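The gripper routine, or how much of it you can skip

I have been putting off this post since May because I knew it would turn into a complaint. The maintenance sheet for our gripper tools runs to 94 lines. I have read all of it more than once, and I'm not convinced that whoever wrote it had ever held one of these things for a full shift.

Some background for the two or three of you who come here for the bicycle posts. I look after a set of handheld grippers. A person carries one, picks things up with it, and the camera on top records the whole business so that an arm can be taught the same motion later. Whether the arm learns anything worth having is a question I'll leave to the people paid to be cheerful about it. My part is keeping the tools in a state where Monday's recordings look like Friday's. They usually don't, and the sheet doesn't help much.

It wants a full calibration every morning. Board out, lights up, wave the tool around for nine minutes, wait for the number, write the number down. I did this faithfully for a month. The number hardly moved. What did move was the camera mount, which works itself loose from being set down hard on tables, and the calibration told me nothing about that until the footage was already bad. So now I do it the other way around. First thing, I take hold of the mount and try to twist it. If it gives at all, I tighten it and then calibrate. If it doesn't give, I leave it alone. Jenő Somogyi, who wrote the version of the sheet we use at Tandport, thinks this is reckless. He may be right. I've asked him to show me a morning where his way would have caught something mine missed, and I'm still waiting.

The fingers are the next argument. The sheet says to replace the pads after 1810 cycles, a number so exact that I assumed there was a test behind it. I asked. There was a test, on one pad, in one room, gripping one size of cardboard box. We grip bottles, among other things, and plastic film, and film is a different animal. It drags, it bunches up, it leaves the pads with a shine you can feel with your thumb. I go by the thumb. A pad that squeaks against the back of my hand stays on. A pad that slides gets swapped, whatever the counter says.

Cleaning, then. Alcohol on the pads, dry cloth on the lens, and please not the same cloth. I've seen the lens wiped with whatever was in somebody's pocket and then spent a morning hunting for a focus problem that was a smear. The vents get a soft brush and nothing else. The sheet suggests compressed air. I tried it once on the old Honorato unit and blew a wad of lint further in than it had been before, and then I had to open the shell, 14 screws, two of them under a label.

I'll say something nice about the sheet here, to be fair to it. The part about cables is good. Loop them loosely, never wrap them around the handle, check the plug end before the tool end. Every dead unit I've had this year was a plug.

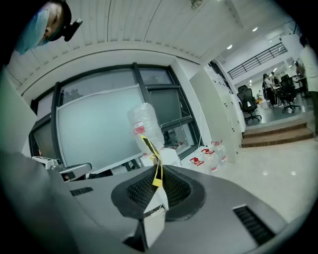 What I trust least is the self-check. You hold the button, the tool opens and closes its fingers, and the screen says everything is fine. It said everything was fine on a unit whose left finger was lagging so badly you could see it from across the room. The check asks the motor whether it got there. It doesn't ask the finger. So I close the tool on a strip of paper and pull the paper, top, middle and bottom. If it slips out at the bottom and holds at the top, the fingers are out of line and no green message will talk me out of it.

Jakow, who carries one of these more hours than I do, has his own test. He picks up a full bottle and tips it sideways. I don't love that one near the electronics, but his units come back with fewer complaints than anybody else's, so I've stopped arguing.

There's a new version of the sheet on the way from Fata, apparently with an app. It will send reminders. I have asked whether it can be told that a mount is loose, and the reply was a link to a video about the reminders. I'll try it on one unit and leave the others as they are until I've seen it catch something.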